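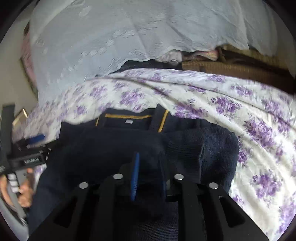
The second life of a school sweater

15 Apr 2020

In the town of Jaditz, where I have lived since my marriage, every child of the lower school wears the same sweater. The rule is older than the school building. Parents complain about it each fall and defend it each spring, and the sweater itself has changed very little in all this time.

What has changed is how long one sweater stays in use. When Jade Tunstall moved to Jaditz with her two sons, she paid the full price at Rathjen, the outfitter on the market street, and by December the older boy had already grown out of his. "I had a good sweater in my hands and no child to put in it," she told me. She wrote a note and pinned it in the school entrance. The same evening a mother from the next street came with a jar of plum jam and took the sweater home.

From this note grew the exchange which people here call the Momer, after the old Momer bakery where it is held. The ovens are gone, but the long shelves for bread have stayed, and they are just deep enough for folded knitwear. Families bring what is too small and take what fits. Money is not asked for. There is only a tin for the heating, and a notebook where you write the size you brought and the size you took.

I spent a morning there in winter and learned that the most wanted thing is the name label. Some families sew a new label over the old one, so that a sweater can carry a small pile of names inside the neck. Jade once opened such a pile with a seam ripper and found five children, the first of them now a student of law in Paterau. She sewed all the names back in the same order.

Not everybody was happy in the beginning. Rathjen sold fewer sweaters, and for a while the owner did not greet Jade on the street. Then he noticed that the families who saved on the sweater came to him for shoes and winter coats. Now he gives the exchange his leftover buttons and yarn, and he mends cuffs for a small fee - roughly the price of a coffee.

The mending is a subject of its own. A cuff wears out first, then the elbow. The older women prefer to darn in the same color, so that the repair disappears. The younger parents like it to be seen, and one girl in the third grade has a red heart on each elbow. The school has no rule about elbows.

At present the bakery is closed, like the school. The notebook lies at Jade's house, and people leave bags on her porch and call through the window what size is inside. She lets each bag stand for three days before she opens it. Her younger son, she says, has grown again.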